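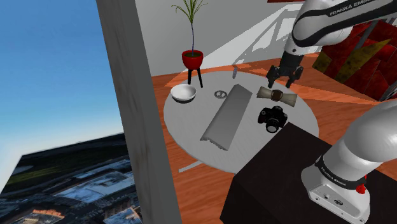 Three grippers, one simulated arm, 287 runs. That was the winter for the two-person manipulation group at Declercq, and the engineer who ran most of it had half an hour for us between meetings. Notes cleaned up a little, not a lot.

First question was why sim at all, when there's a real arm down the hall. "The real one was booked till October," the engineer says. "And I wanted the same table every time. Same camera, same bowl, same scroll, same spot if I ask for it. You can't get that by hand. You put the scroll back and it's off a bit and now what are you comparing."

The arm in the scenes is a Franka. The stock parallel hand was the baseline. Against it went two models from outside, the Jullura, a wider two-finger design, and the Cuvorura, which has soft pads and a slower close. Everything else held fixed, or supposed to be. More on that later.

So who won? "Depends which object you're mad at that day."

The bowl was easy for all of them as long as the planner went for the rim. One finger in, one finger out, lift. The Jullura did it with the least fuss. The tied scroll was another story. "People look at it and think, soft thing, easy. In our sim it's rigid. It flares at both ends, so if you come down off center you're pinching a slope and it squirts out. Grab it by the band in the middle and you're fine. The stock hand was the best there, narrow fingers, goes right in."

And the camera? Long pause. "The camera is horrible." The lens is the problem. It sticks out and the grasp sampler loved it, kept proposing grasps on the lens barrel, which score well and then the body swings when you lift. They ended up masking the lens for the last 40 runs. Results got better for every gripper, so the ranking did not change much, but the engineer is still not happy about it. "It's a patch. I would rather the sampler knew about weight."

We asked about the flat round piece, the one that could pass for a gear. Turns out it ate more time than anything. "It's too flat. The fingers hit the table before they get under it. With the stock hand we got it 4 times in the whole series. Four. The soft pads did better because they give a little at the tips and the controller doesn't panic." The Jullura never got it. Fingertips too thick, the engineer thinks, though the contact settings could be part of it too.

The long gray block they mostly used for checking wrist rotation. Lies at an angle, so the hand has to turn to match. If the yaw is wrong you see it right away. "I start every session with the block. If the block fails, I go fix something and dont bother with the rest."

On controllers there was less to say than we hoped. They tried position control and then impedance, both through Flulura, the in-house runner. Impedance was kinder on table contact. Position was quicker. The engineer switched halfway through the Cuvorura set and had to redo it. "My fault. I changed two things at once. Then you've got a number and no idea what it means." That's the bit that was supposed to be held fixed.

The rooms get randomized too. Plant, floor, wall panel, what's outside, the light. Does a gripper test need any of that? "For the grasp itself, no. But the pose estimate comes off a camera view, and white bowl on a white table with hard light on it is a nasty case. I wanted nasty cases." The estimator lost the bowl more than it lost anything else. Depth helped some. A second view helped more, but the arm blocks it in a lot of layouts, and moving the viewpoint for every layout kind of defeats the purpose.

Which one would they buy, real money? "Stock hand, and I'd print longer fingertips for it. The Cuvorura if the parts are flat. I liked the Jullura but it's a bowl gripper, and how many bowls do you have."

Next is the same objects on the real arm, now that there's a slot. The engineer expects the scroll numbers to fall apart, real paper being real paper, and wants to rerun the flat piece first. Friction values in the sim were guessed from a table in an old report, no one measured anything. "So ask me again after that." Then the next meeting started and we got walked to the elevator.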